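3.2 Mistaken identity as a plot device

The second group in our sample covers films in which the lead is taken for someone of higher rank and lets the error stand. It holds 74 of the 3330 titles in the Erka catalog. Most are comedies or family dramas. We coded each plot for the moment of the mistake, the person deceived, and the scene in which the truth comes out.
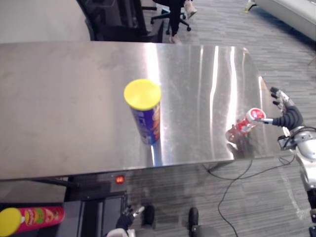

In all but seven of these films the deceived person is also the love interest. Kuhlmann's earlier coding scheme treated the two roles as separate, and this hid the overlap. We merged them after a trial run in November. A parent is the second most common target, usually one who lives in another town and learns of the supposed job from a letter or a newspaper.

The truth tends to come out late. In a typical case, such as The Clunley Heir, the lead confesses after about 99 minutes, and the story then needs only a short closing act. Films where a rival exposes the lead place the scene earlier and give more time to the lead's attempt to earn the rank he had claimed.

Figure 4. Robotic hand with black fingertips and silver joint brackets.
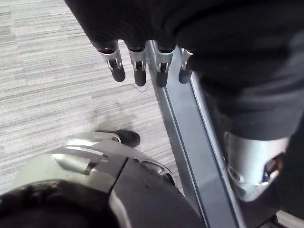 3.3 Coding and agreement

Plots were coded from written summaries by Eckhard Eichhorn and a second reader. Where a summary left out the ending, the film itself was watched. Disagreements were settled by discussion, and the Sumov list of plot types was used for naming. The coding was closed in March 2021.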